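About Rautiainen

Rautiainen restores and refinishes wood floors in houses, schools and small public buildings. The work covers sanding, board replacement, gap filling, staining and the application of oil or water-based finishes. We don't install carpet, tile or vinyl.

The company started as a two-person sanding business and now has 18 full-time employees, eight of them floor mechanics. The office and shop are in the same building at 2225 Jurngate Road. Replacement boards are milled there to match existing widths, which matters in older houses where the original stock is no longer sold in standard sizes.

How a job is assessed

Each floor is inspected before a price is given. We measure moisture content in the boards and, where there is access, in the subfloor. Readings above 13 percent are recorded and the job is put on hold until the source is found. We also check the remaining thickness above the tongue. A floor that has been sanded several times may have too little wood left for another full pass, and in that case we recommend a light screen and recoat.

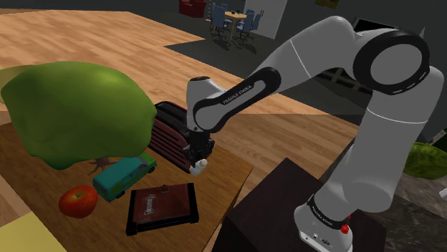 Sanding is done in three or four grits depending on the condition of the old finish. Edges are cut with a separate machine and corners are scraped by hand. Dust is collected at the sander and bagged outside the building. Final vacuuming takes place the evening before coating – the extra hours let fine dust settle first.

Finishes

Two systems are kept in stock. Trelorach is a hardwax oil applied in two thin coats and is easy to repair in spots. Ileo is a water-based finish for classrooms, hallways and other areas with heavy foot traffic. Other products can be ordered, but we ask for a test patch in the room itself before the full floor is coated.

Scheduling

School work is booked for the summer break and is usually full by spring. House jobs run all year. The shop closes for the first week of October for machine maintenance – phone messages left during that week are returned the week after.

Page last updated Jul 30, 2019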